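The Cupboard Years

What happens to a small town's recipes when the people who cook them stop writing them down? Or never did.

By Hiba Sabbagh

Ghada Abou Jaoude keeps her grandmother's recipes in a flour tin. Not all of them. Most were never on paper. The ones that were are on bus tickets, the back of a gas bill, one on the inside of a sugar packet torn open and flattened. Handful of this. Enough of that. Cook until it smells right.

"Smells right to who," she says. She is 43 and has been trying to get the lentil one to smell right for most of a decade.

I went to Hestcombe in July, bad month for it, kitchens like ovens before you even turn the oven on. The town sits on a slow bend of the river, one main street, two bakeries that don't speak to each other. Population 1,000 on the sign, and the sign is old. What I wanted was the pickles. Somebody had mailed me a jar, no label, no note, and I ate the whole thing standing up at the sink. So I got in the car.

The pickles turned out to be from a shop called Shboul, which is a counter, a fridge and a very long shelf. Turnips, mostly. Green tomatoes in the fall. They won't give you the recipe and they were nice about it. They sent me to Ghada instead.

Her project doesn't have a proper name. People call it the tin. For six years she has gone house to house asking for whatever folks cook when there's no company. Not the holiday stuff, everybody has the holiday stuff, it's the Tuesday-ish food she's after, the soup you make when you're tired. She has 477 recipes so far. She cooks every one before it goes in the tin, which by now is several tins and a filing drawer.

Some are barely recipes. Toast with something on it. A way of doing cabbage. One is just instructions for reheating rice, two pages long, furious, written by a man who had clearly had an argument about it.

"I kept that one exactly how he wrote it," she says. "You can't edit that."

Storage is the other half of the story, and the half I didn't expect to care about. Older houses in Hestcombe have a deep kitchen cupboard built into the wall, floor to shoulder height, and everything went in there. Oil, beans, onions in a sack, the good pot. Whatever fit. You learn to cook out of what your cupboard holds, Ghada says, and once the cupboards came out in the remodels the cooking changed with them. Less dried stuff. More runs to the store. She has recipes that make no sense untill you know there was a dark cool place three steps from the stove.

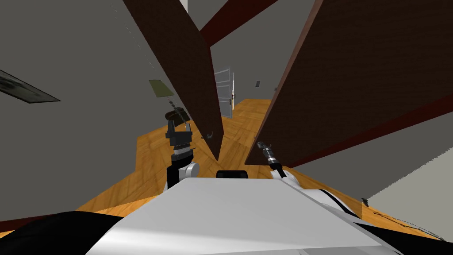
The bean dishes went first. Beans need planning. You soak at night, you cook in the morning, somebody has to be home. One woman I met, 85, still soaks on the same windowsill her mother used and has opinions on the water. Cold. Never salted. Change it once before bed and leave it alone after that. I salted mine when I got home, I always have, and I felt watched.

Then the breads. Both bakeries make a flat loaf with seeds and both claim it. I bought one from each and ate them in the car with the windows down. Couldn't pick. The first is chewier. The second has more salt, and they do a thing with the bottom crust, nearly burnt, that I kept thinking about on the drive. Ghada has four home versions of the same loaf in the tin and none of them matches either shop.

Money comes up. It always comes up. A cookbook publisher, Clivari, got in touch with her two winters back and wanted sixty recipes, photographed, with headnotes. Nice people, she says. They also wanted everything measured in cups and a version of the cabbage with bacon in it. She said she'd think and she is still thinking. There's a smaller offer from Asodis, a press that does local history, plain covers, short runs. No photos of food at all. She likes that one better but it pays next to nothing and the printing wouldn't start for a year at least.

Meanwhile people want copies. She runs them off at the library, a dime a page, and hands them over folded. I have nine. The lentil one is in there with her notes down the side in three colors of pen. Less cumin. MORE cumin. Lemon at the end, off the heat. Ask Aunt about the onions, and then underneath, in a different color, Aunt says brown, properly brown, darker than you think.

We made it on my last afternoon. Onions for forty minutes, which felt like a dare in that heat. She stood over the pot and didn't talk. I chopped parsley badly. Around five she put the lid on, took it off, leaned in.

Close, she said. Not it, but close.

We ate it lukewarm with the chewier loaf and a plate of the Shboul turnips, out on the back step where there was a bit of air. It was the best thing I ate all summer, and she spent most of the meal writing on the recipe. Something about the pot this time. Her grandmother's was thinner, she thinks, and it might of caught on the bottom a little every time, and maybe that was the smell.

She's looking for a thinner pot. If you have one, old, dented is fine, leave word at the Shboul counter and they'll get it to her.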